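Graserport Textile Terms

Version 2, released July 25, 2018

Summary

Graserport Textile Terms is a word list for people who catalogue second-hand bags, covers and other sewn goods. It holds 2898 entries. Each entry gives one preferred term, any other spellings or trade names in common use, and a short definition. The list is meant for stock records and search indexes. It is not a guide to dating or valuing goods.

The first version was put together from the stock books of two resale shops, Orolier and Quartey, which had each built up their own wording. The same cloth could be "drill" in one book and "heavy twill" in the other, and searches across both missed a good deal of stock.

Contents of the download

terms.csv: the main table, one row per entry
variants.csv: other spellings and trade names, keyed to the main table
changes.txt: entries added, merged or withdrawn after version 1
licence.txt: terms of use

All files are UTF-8 with Unix line endings. Fields are separated by commas and quoted where the text itself has a comma.

Fields in terms.csv

id: a whole number, never reused, even after an entry is withdrawn
term: the preferred term, in lower case, singular
group: one of weave, fibre, finish, seam, fastening, part, fault
definition: plain text, at most 50 words
broader: the id of the next term up, or blank
status: current or withdrawn

The weave group

Weave terms describe how the threads cross and nothing else. Fibre and finish are recorded separately, so a cotton twill and a polyester twill share the same weave id. Twill is the parent of drill, denim, gabardine, herringbone and cavalry twill. Where the cataloguer can see a diagonal but cannot settle on a narrower term, the parent should be used and the narrower field left blank. 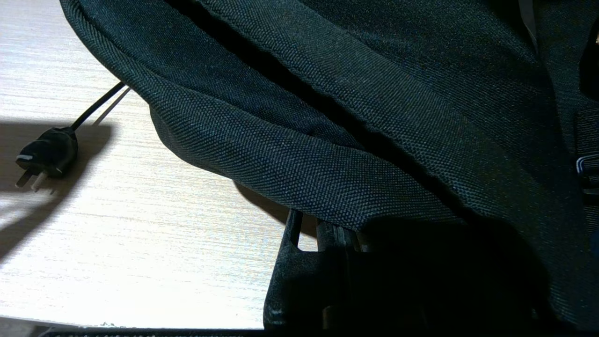 Direction of the diagonal is held as a note on the stock record and has no term of its own. Version 1 had separate entries for left-hand and right-hand twill. They were withdrawn after checks in March showed that cataloguers often recorded the back of the cloth as the face, which reverses the direction.

Canvas and duck are treated as plain weaves. Many sellers use "canvas" for any stiff bag cloth, and variants.csv therefore points the word at two ids. Import scripts should expect this and should not take the first match without asking.

Colour

Colour is outside the list. Shops that need it should keep their own field. Very dark cloths gave the most disagreement in testing, with black, charcoal and dark green often swapped under different lamps, and no set of colour terms was found that both shops would apply in the same way.

The fault group

Fault terms cover wear and damage: pilling, snag, abrasion, seam slip, fading, set crease. A crease is a fault only if it stays after the item has been hung overnight. Folds from storage or packing are not recorded.

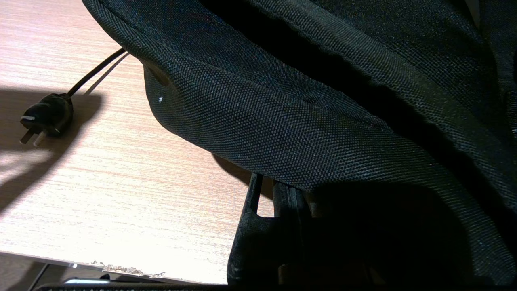
Loose lint and surface dust are likewise left out. Stains are covered by a single term, with the cause given in free text if known. Odour was asked for by Quartey and is under review.

Known problems

Almost all definitions in the fastening group were written from metal parts and read oddly when applied to plastic ones.
The seam group does not separate bound seams from taped seams.
Trade names are patchy for goods made outside Britain.
Some broader links in the finish group form a loop. Plulton, the import script supplied on the same site, stops with error 2 when it meets one. Blank the broader field on either row to get past it.

Upgrading from version 1

Run the old ids through changes.txt before loading the new table. Merged entries list the surviving id in the second column. Withdrawn entries with no replacement have a dash there, and records that use them must be looked at by hand. Local additions should use negative ids, which will not clash with later releases.

Licence

Free to use, copy and alter for any purpose, provided the name and version number are kept with the files. Altered copies must be marked as such in the first line of licence.txt.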